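How to Test Whether a Robot Can Do a Kitchen Chore

Videos of robots cooking are easy to find, and most of them skip the parts you would want to see. If you have a two-arm robot in a lab or workshop and want to know what it can do in a kitchen, you need a chore, a written rule for what counts as done, and enough runs to see the failures. The steps below use steamed buns. They work the same way for folding towels or sorting screws.

Last updated February 10, 2022

What you need

A two-arm robot with simple two-finger grippers
A table with clear space on both sides of the appliance
An electric steamer with a lift-off lid
A large plate with a raised edge
Buns of one size, cooled to room temperature for the first tests
A notebook or spreadsheet

Step 1. Pick a chore with a clear end

"Make lunch" is too big. "Move all the buns between the steamer and the plate and leave none on the table" can be checked by anyone who walks in. Write the sentence down before the first run and do not change it halfway through the week.

Step 2. Split it into moves

Ours has four moves: take the lid off, set it down flat, move the buns one at a time, put the lid back. Score each move separately. A robot that handles buns well and drops lids will look useless if you only score the whole job.

Step 3. Do it by hand first

Time yourself doing the chore at a normal pace. Then do it again using only your thumb and one finger on each hand. The second time is a fairer target.

Step 4. Set the grip force

A bun is a bad object for a gripper. It is soft, the skin tears, and it sticks a little when fresh. Start with the lowest force that holds the bun and go up in small steps. On our Fekimo controller the setting runs from 0 to 400, and we ended up at 74 for buns. The lid handle needs a good deal more, so save two settings and switch between moves.

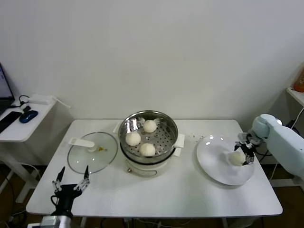

Step 5. Run it and write everything down

Do one full set without touching anything. Note every stop, every slip and every time a person had to step in. If you help, the run is a fail, even if you only nudged a bun. Wipe the table between runs, as crumbs can throw off a camera that is looking for small objects.

Step 6. Change one thing

Turn the steamer a quarter turn, move the plate, or dim the lights. This is where most systems fall apart. In the Grundov tests our robot finished 7 runs in a row with everything in its usual place, then missed the first bun when we shifted the plate by the width of a hand.

What to expect

As of now, a decent setup can do a chore like this slowly, at one table, with someone watching. It can't yet be left alone with hot steam. We plan to repeat the test at the Ritutholm shop in March, with warm buns and a different steamer, using the same score sheet.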